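A stop that isn't a stop

Dec 5, 2021

The bag-handling cell at Prelside logged 119 faults in July. Only 7 were written up as safety matters. I think that number is wrong, and the way Rornorel sorts faults is why.

One fault kept coming back. A gripper lost its force reading while touching fabric, and the arm held position - motors live, fingers still closing a little.

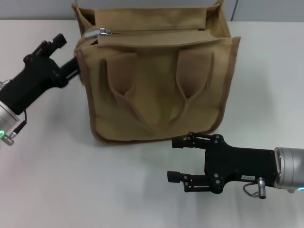

Does a held arm count as a stopped arm? Only if the power to the joints is cut, and in this cell it was not.

People reach in when a robot goes still. The wrist camera won't catch them either.
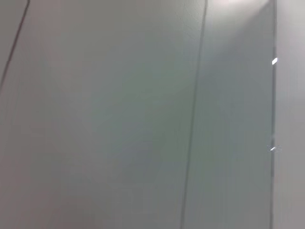
Bestex, commenting on an earlier draft, objected that cutting power every time would drop the load and cost 20 minutes per restart. Fine. A canvas bag can be dropped. Log every hold as a safety fault, and pay for the minutes.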